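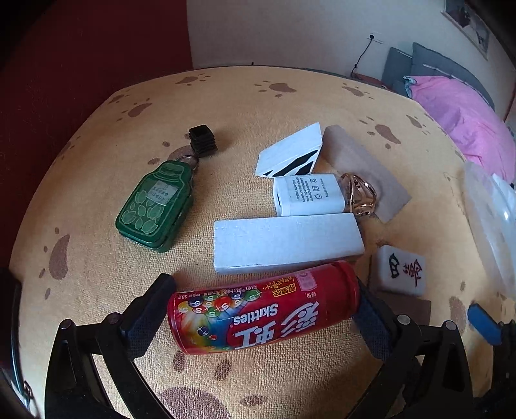
Josefina Acuña had kept the key to the post office in Tromerum for so long that she reached for it in her sleep, and in April, when the new girl came up on the bus to take over, she found she had no idea how to hand it across the counter.

The new girl was Valentina Huenchumán, and she had brought one suitcase and a geranium wrapped in newspaper. She wanted to know everything. Where did the parcels go when the road washed out? (The bakery, on the shelf over the flour.) Who was box 12, and why was it stuffed so full the little door wouldn't shut?

"That's Ximena Escobar," said Josefina. "She's at her sister's until the rain stops. You leave it be, and if it gets any worse you put the rest in a bag and write her name on it, nice and large, she likes that."

They went on this way all morning, with the kettle going and the stove ticking, and Josefina talked about the winter the mail came by boat, and old Salminen, who wrote himself a letter every month so he'd have a reason to walk down the hill, and how you had to answer it a little, you know, by asking him if it was good news.

"And is it?" said Valentina.

"Usually. Once he said it was mixed."

Toward noon the light came in yellow across the scales, the way it did in that room, and Josefina saw that the girl had set the geranium on the sill without asking, right where her own used to stand before the frost got it. She had turned it so the better side faced the customers.

"You'll want to move it back at night," Josefina said. "That window leaks." And then she took the key out of her apron, still warm, and put it down next to the stamps, and went to see about the kettle.

Contact | © Fledberg Stories | Back to top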